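Budgeting for hand-held grippers for a table clearing project, one pair or two?

Posted in Equipment and Planning, 16 August 2018

Hi everyone, and thanks in advance for reading all of this, I know I go on a bit. Our group has finally been given the go-ahead to put together a small set of recordings of people clearing up after a meal or a snack, the idea being that we'd use them later on for a tabletop arm we hope to buy next February (if the money holds out!). For now all we need is the hand-held side of things, meaning grippers, mounts, spare finger pads, and whatever it takes to store what comes off them.

I have two quotes in front of me. Closel wants $1,000 for a single gripper with a mount and a carrying case. Aten is cheaper up front but sells the finger pads separately at $18 a set, and the person I spoke to there couldn't tell me how long a set lasts, which makes it very hard to put a number in the spreadsheet. I'd love to hear from anyone who has been through this.
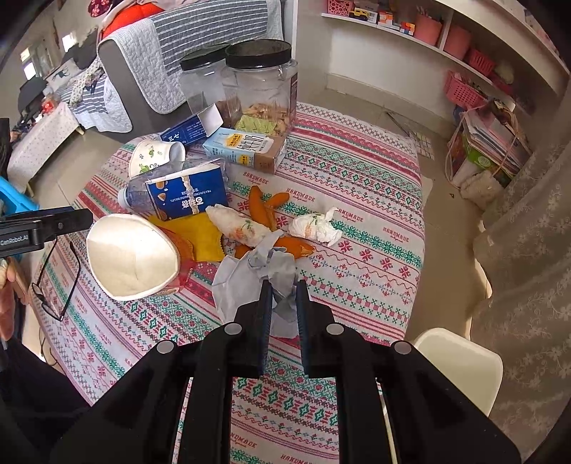 My biggest worry is what to put in the budget for the grippers themselves versus everything else. The work is all soft, light, awkward stuff of the kind you find on anybody's table at the end of an afternoon, and a crumpled tissue like the one between the open fingers there asks something very different of a gripper than a milk tea carton or a big storage jar does. Do I pay for wider jaws so the jars are possible, or do I save the money, leave the jars where they stand and stick to the small things? And is one gripper enough to start with, or will I be kicking myself in a month? I can stretch to a second one, but then the spare pads and the case come out of something else.

Posted by mapleporch

Gavin Innes

Welcome, and don't apologize for the long post, mine are worse. I did the planning for a setup a lot like yours and I'd say buy two grippers from the start, even if it means waiting a little to place the order. With one you can pick things up all day long, but so much of clearing a table is really a two-handed job. You hold a bowl still with one hand while the other goes after the wrapper, and if you only own one gripper you end up writing your whole task list around what a single hand can do. Then the second one arrives and you want to do everything over again (ask me how I know!).

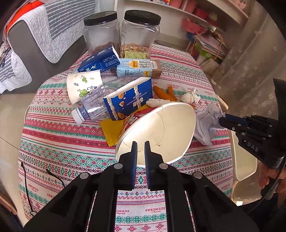
One gripper on the rim of the paper bowl, the other going for the crumpled bag.

On the jaw width, go and measure your own things before you pay extra. I went through our kitchen with a ruler and a notepad and found that almost 87 percent of what we meant to pick up could be taken by an edge, a rim or a corner, so the wide jaws would have been money spent on a few jars. Bowls and cups are very kind to you that way. We left the big jars out of the plan and I haven't missed them.

As for the pads, put in more sets than you think you want and keep them on their own line in the budget, separate from the grippers. Ours came out of the general supplies line, and every time I reordered I had to explain it to somebody new. Ask Aten if they'll throw in a few sets with a pair. They may say no, but it costs you one email.

One more thing and then I'll let you go. Leave room for groceries and paper goods! Tissues, cups, snack boxes, cartons, they all get squashed and torn after enough handling, and you'll want fresh ones. It's a small amount each week but it does keep coming.

tinker_lou

get two. also check the case fits both, ours didn't

oldbenchhand

I agree with most of what Gavin says, though I'd be a little more careful about ordering a pair right away. If your group has never held one of these, see if Phillips or Custa will rent you one for a couple of weeks first. I can't promise they do it where you are, but it never hurts to call. People's hands are all different, and we had one person who found the grip we'd picked so tiring that she could only manage short turns with it, and by then of course the box was open and the return period was gone.

I would also set aside more than you expect for storage. I put down one drive in our first budget, and we filled it so fast that I had to go back and ask for another before we'd finished the first room. Two copies of everything, kept in different places, and price it that way from the beginning.

And do ask both sellers what happens if a finger gets bent. One of ours went off the edge of a counter, and the repair took longer than shipping a new one would have.

mapleporch

Thank you all so much, this is exactly the kind of thing I was hoping for. I'm going to call about renting one first, and I've moved the pads to their own line already. Gavin, if you still have that list of things you measured, I'd be very glad to see it.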